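如何办好一场双臂机器人开放日演示:从搭台到收场

更新:2026-04-19

本文写给要在实验室或车间接待参观者的人。内容来自Drendatton开放日的筹备过程,演示项目是两只机械臂配合擦一块小白板。当天每场讲解和演示合计最多60分钟,同一个项目要反复跑,所以下面的步骤偏重“能重复”,不追求动作花哨。如果你用的是别的机型,参数要自己改,顺序可以照搬。

一、先定演示内容

选项目时看几点:观众不用听解释就知道机器人在做什么;失败了可以马上重来;道具便宜,坏了能换。擦白板符合这些要求。我们最早考虑过叠毛巾和插插头,前者每次复位太慢,后者站在两米外的人根本看不清。

白板选小号的。大白板放在桌上,手臂要走很远,速度一快观众会往后躲,速度一慢又显得拖沓。边框最好有颜色,和桌面分得开,站在后排的人也能认出板子的位置。白板笔用普通的水性笔,提前在板上写一遍、放一夜,第二天试着擦。有些便宜板子放久了会留印,这种不要用。

写什么字可以让观众决定。给参观者一支笔,请他写一两个字,再把板放回桌面。汉字笔画密,擦除时需要的覆盖面积比画一条线大,程序要按整块板面来规划,不要只沿着笔迹走。

二、搭工作区

1. 围板。工作区背面和左右两侧用浅色板围起来,正面敞开给操作和维护用。围板颜色不要太亮,纯白在顶灯下会反光。左右两块略微向外张开,观众从斜侧也看得到桌面中间。

2. 导轨。两只手臂固定在同一根铝导轨上,导轨横在桌子前沿。先装导轨,再装底座。底座螺丝分两遍拧,第一遍带上即可,量好两臂间距后再拧紧。间距改过一次,标定就要重做一次。

3. 桌面。我们用的是深浅相间的仿石纹台面,好看,但是纹路会干扰视觉识别。如果识别程序依赖边缘检测,建议先试跑;不行就换纯色垫板。我们最后保留了纹路台面,因为白板边框颜色够明显。

4. 线缆。线要跟着手臂走,每个关节处留出弯曲余量。余量的检查办法是让手臂慢速走到最远、最近和最高的位置,看线有没有绷紧,有没有蹭到导轨。垂在导轨下面的部分要收好,参观者的包带很容易勾到。

5. 灯光。顶灯打开后到观众的位置站一遍,看导轨和白板上有没有刺眼的反光。有的话挪灯,或者把板转一个角度。

三、标定与试跑

上电前确认急停按钮在讲解员伸手能碰到的地方。上电后等两臂指示灯都正常再发指令。我们的控制软件是内部的Bratis,界面分左右两栏,分别对应左臂和右臂,别的软件大同小异。

标定按以下顺序做:

(1)左臂回零,移到桌面中心上方,记下坐标。
(2)右臂同样操作,与左臂的坐标对照。误差超过2毫米就重做。
(3)两臂轮流接近白板的四个角,停在板面上方,不接触。
(4)两臂同时动作,速度设为正常值的三分之一,观察有没有互相靠得过近。
(5)确认无误后再把速度调上去。

白板不用摆得很正。参观者把板放回去的时候角度每次都不同,程序应当能接受斜放的板。试跑时就故意斜着放,换几个方向各跑一遍。只在摆正的情况下试过的程序,到了现场多半要停。 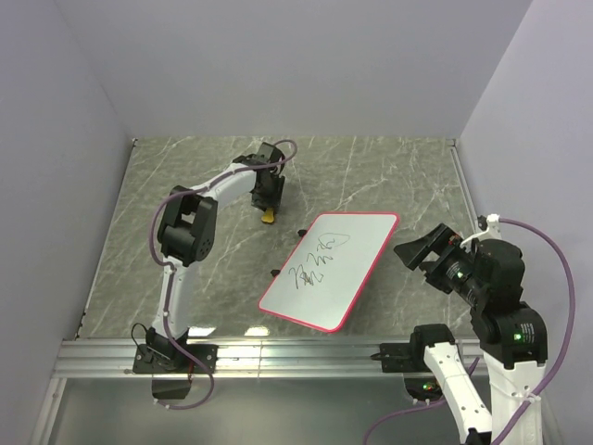

图:双臂擦白板工位。白板斜放在桌面中央,板上有手写字迹,两臂夹爪分处白板两侧。

两臂的分工要提前定死。我们的安排是一只手臂负责按住或微调板的位置,另一只负责擦。谁按谁擦由板的朝向决定,讲解时可以提一句,观众通常对这一点感兴趣。两只手臂不要同时进入板面正上方的区域,程序里给这个区域加一个占用标记,一只手臂退出后另一只才能进。

夹爪的力先从小往大调。力太小,板会被擦的动作带着转;力太大,板边会翘起来。夹爪指尖的垫片磨损后手感会变,每天开场前检查一次,备用垫片放在讲解台抽屉里。

四、当天流程

开门前90分钟到场。前一半时间用来开机、标定和试跑,后一半留给突发情况。我们去年九月那次只提前了半小时,结果一根线缆接头松了,第一批参观者等了很久。

每一场按下面的节奏走:

开场。讲解员站在工作区侧面,不要挡住正面。先说机器人要做什么,再说观众站在哪里。地上贴胶带作为界线,口头再提醒一次。

写字。请一位参观者写字。笔和板在界线外交给他,写完由工作人员放回桌面。放板时两臂必须处于停止状态,工作人员的手离开后再启动。

演示。启动后讲解员先不说话,让大家看完第一遍。第二遍再边跑边讲:手臂怎么找到板,怎么判断字擦干净了,哪只手先动。讲解时用“左臂”“右臂”,并说明是以谁的方向为准,因为站在对面的人看过去正好相反。

提问。常见的问题有:它看得懂字吗?没擦干净怎么办?为什么要两只手?我们的回答是:它不认字,只找板面上颜色不同的地方;没擦干净会再擦一遍,两遍还不行就停下来等人处理;一只手也能擦,但板会跟着跑。

换场。手臂回到待机位,检查桌面,擦掉残留的笔迹,把板子和笔收回讲解台。

五、出问题时怎么处理

手臂停住不动:先看指示灯和软件提示,不要伸手去推。多数情况是两臂的占用标记没有释放,在软件里复位即可。

白板识别不到:检查有没有人影落在桌面上,或者板子放得太靠边。把板挪回中间再试。

字迹擦不掉:多半是参观者用了自己的笔。换备用板,演示继续,原来那块板带下去用清洁剂处理。

线缆缠住:按急停,断电后再理线。理完要从低速重新跑一遍,不能直接恢复到正常速度。

六、收场

两臂回零,断电,盖上防尘罩。导轨用干布擦一遍。把当天的运行日志导出来存档,我们那次一共记录了3,097条动作指令,报错的条目单独列出来,交给负责程序的同事。磨损的垫片和快没水的笔当天就换掉,不要留到下一场。

附:物品清单

小白板两块,同一型号
水性白板笔若干
板擦及替换布面
夹爪指尖备用垫片
地面胶带
内六角扳手一套
扎带和剪线钳
干布、白板清洁剂
急停位置示意图,贴在讲解台上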